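Craft room safety checklist, with comments
Rizvi Community Arts, Besano Road site
Checked 11 August 2024, before the afternoon session
Next full check: March

Each line is marked OK, Attention or Fail. Comments go underneath the line they belong to. Items carried over from the last sheet keep their old number, so the numbering jumps in places.

ROOM AND ACCESS

1. Main door opens fully and closes by itself
OK
Closer was adjusted after the last check and now shuts without slamming.

2. Fire exit clear, inside and out
Attention
Clear on the inside. Outside, two recycling bins had been left on the hatched area. Moved back to the wall by hand. The hatching is faded and needs repainting.

3. Floor dry and free of trip hazards
OK
One extension lead was crossing the walkway to the drying rack. Unplugged and hung up. The rack does not need power, so the lead should stay in the store.

4. Lighting
Attention
Tube nearest the sink flickers for the first minute. Replacement ordered, Eklow job number 229.

7. Room capacity notice on display
OK
Notice says 18 seated. Chairs in the room match. Spare chairs are stacked in the store, no more than four high.

SINK AND WATER

8. Hot tap temperature
OK
Mixer valve in place and working. Warning label still readable.

9. Waste trap and plughole strainer
Attention
Strainer full of dried paint skin and bits of sponge. Cleaned out. It should be emptied at the end of every session, which the closing list already says.

10. Paper towels and soap
OK
Soap topped up. One spare pack of towels left in the cupboard, so more needed this month.

STORE CUPBOARD

12. Paints labelled and in date
Attention
54 bottles on the shelves. Eight had lost their labels, mostly the large reds and browns. These have been put in the crate by the door and are not to be used with the under-fives until someone has matched them to a data sheet. If they cannot be matched by the end of the month, dispose of them.

13. Solvents and spray varnish locked away
OK
Metal cabinet locked, key in the office. The Tostard varnish is for adult classes only and the sign on the cabinet door now says so.

14. Craft knives counted in and out
OK
Count sheet signed for every session since the last check. Two blades past use, put in the sharps tin.

TABLES AND PAINTING AREA

16. Table tops sound, no splinters or lifted edges
OK
Wooden tops are in fair order. A few rough spots on the long table were rubbed down. Tables should be wiped with a damp cloth, not soaked, as water gets into the grain.

17. Trays used under all wet work
OK
Trays are to sit fully on the table with nothing hanging over the edge. Those with a raised rim are preferred for anything runny. Cracked trays to be thrown out, not taped.

18. Palettes and plates
Attention
Plastic plates only – no china or glass in this room. Plates used for paint must never go back to the kitchen, even after washing. Three were found in the kitchen drawer in the spring and the same must not happen again. Plates with paint on them should be rinsed before it sets hard. 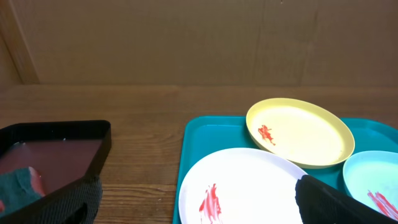

19. Rinse water
Attention
Change it once you can no longer see the bottom of the container. Fill to half at most. Containers should be heavy or wide enough not to tip when a brush is left standing in them, and kept well away from the edge on the side where the children sit. No drinking cups to be used for rinsing and no drinks on the painting tables. Used water goes down the craft room sink, slowly, with the strainer in.

20. Brushes
OK
Washed and stored bristle end up. Several long handles have flaking varnish and can be used for adult classes until they are replaced.

21. Cardboard screens and dividers
OK
Stable and standing flat. Keep them away from the heater. Any that get wet at the bottom go soft and should be recycled.

FIRST AID

23. First aid box complete
Attention
Eye wash is short by one bottle. Plasters fine. Accident book present, no entries since the last sheet.

ACTIONS

Repaint hatching outside fire exit – site team
Fit new tube by the sink – Eklow
Match or dispose of unlabelled paints – session leads
Buy eye wash and paper towels – office
Put up a sign at the kitchen hatch about paint plates – office

Items 2, 12 and 23 to be looked at again before the next children's session. The rest can wait for the full check. Copy of this sheet to go in the blue folder behind the office door.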